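Room Check, Brestside Play Space, Table Room
Jan 1, 2021
Checked by: me, with Lionel Rolland holding the clipboard for the first half

Happy New Year, everybody! I went through the sheet in my usual order (door first, then floor, then the table), so if the comments jump around, that's why.

1. Door and latch: OK. The latch still needs a good push. I pushed it nine times to be sure and it caught every time.

2. Floor: OK, mostly. One corner of the mat by the door is curling and I taped it down with what I had. Jamshid Rahimi has the proper tape, so please ask him before you put anything on top of mine!

3. Heater: OK. Guard is on tight. Sticker number 2171 is the one that matches our list, the old sticker underneath doesn't count.

4. Tabletop: OK. I love this table, I'll say it every time. Pale boards, little dark knots here and there, and it's so easy to look over. I did my slow pass with the flat of my hand for splinters and didn't find one.
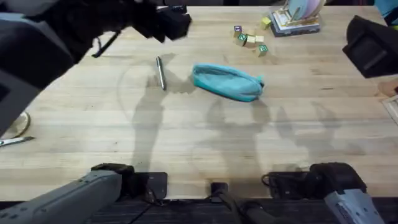 I did the long seams with a fingernail too, which takes forever but it's where the grit hides (glitter, mostly, left over from December). Next oiling is April. We've still got most of the can of Hellach from last time, so please don't buy another!

5. Table edges and corners: OK. Ran a cloth along the lot and it didn't snag. Lionel wants corner guards anyway. I'm happy to try them if they come off without leaving glue behind.

6. Wooden alphabet blocks: OK, with a comment. Six on the table today. Paint is holding up and the corners are still nicely dull. Please remember these get wiped and not soaked, the last set swelled up and I was sad for a week.

7. Cloths: OK. The teal one is my favorite, nice and soft, and it shows the crumbs so you know when to shake it out. Hems get a tug before it goes back in rotation.
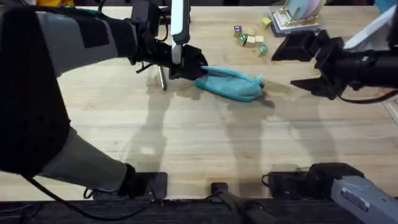 Wash them on the warm setting, no softener, it makes them useless for wiping. The Numby powder is fine, one scoop. I know the box says two for a full load but we never have a full load.

8. Storage bins: NEEDS WORK. Lid on the Vasseur bin is cracked along one side and it pinches. I've turned it to face the wall for now. A new lid would be great, a new bin would be even better.

9. First aid box: OK. Restocked with 100 small bandages, and the tweezers are back where they belong (thank you, whoever had them).

Still open: the bin lid, the mat corner, and a decision on Lionel's corner guards. Jamshid is doing the next check and he'll have my copy of the sheet.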